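How People Show a Robot What to Do

Suppose you want to teach a friend to tie a shoe. You could write out every step: pick up the left lace, cross it over the right lace, pull it under. That would take a whole page, and your friend might still get it wrong. Most people would say "watch me" and tie the shoe.

Robots can be taught in both ways. For a long time, most factory robots were given written steps in computer code. Move here, close the gripper, lift, turn, let go. This works well when every part is the same shape and always sits in the same spot. It does not work so well with things that flop, swing or slide around, such as socks, cables and keys.

So people also teach robots by showing. The grown-up word for this is demonstration. There are two main ways to do it.

Moving the robot by hand

In the first way, a person takes hold of the robot arm and moves it. The motors are set so they don't fight back. They push just enough to keep the arm from dropping under its own weight, and the person guides it through the job. Sensors in the joints keep track of how far each joint has turned.

It is a little like a piano teacher placing a student's fingers on the right keys. The student's hand feels where to go.

One problem is that the person's own hands and arms get in the way. If the robot has a camera, the camera may see a lot of sleeve. Another problem is that it's hard to guide two robot arms at once when you only have two hands yourself, and you need to work the grippers too.

Driving the robot from a distance

The second way is called teleoperation. "Tele" means far, as in telephone. The person doesn't touch the robot that does the job. They hold a controller, and the robot copies what the controller does.

Some controllers look like the ones used for video games. Others are small robot arms themselves. The small arm is called the leader and the working arm is called the follower. When you bend the leader's elbow, the follower's elbow bends too. When you squeeze a handle, the follower's gripper closes.

At the Merrick workshop, visitors in October got to try a pair of leader arms. Flynn McKinnon, who runs the sessions there, starts everybody on a soft foam block from a set called Brornier. Picking up foam is easy. After that come wooden pegs, and after the pegs come keys.

"Keys are where people slow down," Flynn says. "You can't feel the ring through the handles, so you have to look."

With your own fingers, you know right away if something is slipping. On many remote-controlled robots you can't feel that. You have to watch the keys instead, and move gently.
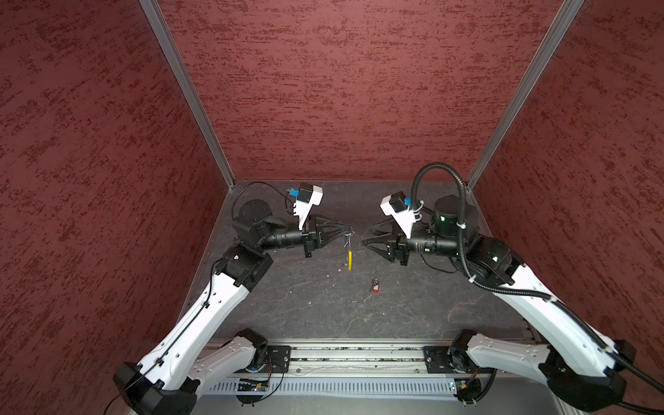 Two arms are useful for a job like this. One gripper can hold a ring still while the other reaches for whatever hangs from it. If you've ever tried to get a key off a tight ring with one hand, you know why. The driver has to learn to think about both arms together, and it is common to forget one of them and bump it.

Cameras on the wrists help as well. A wrist camera travels with the gripper, so it gives a close view of the thing being picked up.

What happens to all that practice?

Each try is saved as a recording. It holds the camera pictures along with the position of every joint, moment by moment. One group of learners at Merrick made 277 recordings of the same key task. The shortest took 6 seconds and the longest took 14.

A computer program then studies the recordings. It looks for patterns: when the camera sees a key in this place, the person moved the arm that way. After enough training, the program can try to move the arms with no person driving. It may get the job right, or it may close the gripper on air. Then people go back and record more tries, often with the keys in new places.

The tries should not all be the same. If the keys always start in one corner, the robot may only learn about that corner.

Try it yourself

You need a partner, a blindfold, a pair of kitchen tongs and a key ring.

Put the key ring on a table. Your partner wears the blindfold and holds the tongs. You are the driver, and you may only use words: left, right, up, down, open, close. See if the two of you can move the ring into a cup.

Now do it again, but this time put your hand over your partner's hand and guide it. Talk about which way was faster, and which one your partner could repeat alone afterward.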